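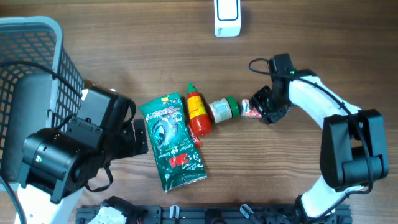 4.2 Ablageorte für Kleinteile

Dass Körbe auf Arbeitsflächen die Ordnung verbessern, gilt in der Ratgeberliteratur als ausgemacht. Unsere Daten stützen das nur bedingt. In den 62 Haushalten der Teilstudie Drallemville wurden 811 Ablagevorgänge protokolliert, und die Nähe eines Behälters sagte wenig darüber aus, ob ein Gegenstand hineingelangte. Abbildung 3 zeigt eine typische Konstellation: ein grauer Kunststoffkorb mit durchbrochener Seitenwand, daneben auf der Holzplatte eine Packung Handschuhe und eine rote Quetschflasche mit grünem Verschluss. Handschuhe und Flasche fallen im Kodierschema nach Mideck in 2 verschiedene Klassen – ob Bewohner ebenso trennen, ist damit nicht gesagt.

Abb. 3: Korb und Kleinteile auf einer Tischplatte.

Priedītis deutet das Liegenlassen als Zwischenlagerung. Die Deutung ist bequem, lässt sich aber an Einzelaufnahmen nicht prüfen. Auch die Nacherhebung in Masness vom Mai erfasste keine Verweildauern. Wir werten solche Fälle deshalb als »unbestimmt«.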